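Gripper comparison, Jidard fingers vs. Trurkatent fingers. Same arm, same controller, same toy bricks. Posting notes as I go.

Wrist camera view with a red eight-stud brick in the fingers. Long bricks get gripped by the sides, studs toward the lens. 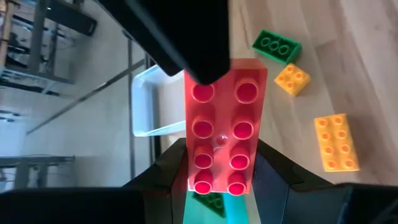
Closing force is the main variable today. Jidard holds at 17 N. Trurkatent needed more and still let long bricks rotate on fast moves -- the pads are too narrow.

188 picks logged so far, split evenly between the 2 sets. Bin order stays the same for both.

Controller is the Goh unit, firmware 2257. The June build added lag on the close command. Rolled forward, lag gone.

Small bricks are harder. They tilt if the approach is off center, and the wrist camera loses the edge late in the descent. The fixed camera helps there.
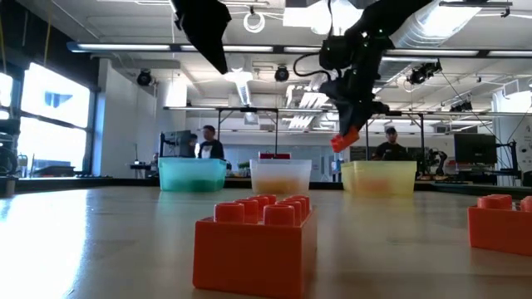 Small orange brick in the gripper, near the yellow bin.

Next up: Cotiston pads on the same fingers. Raw logs after that.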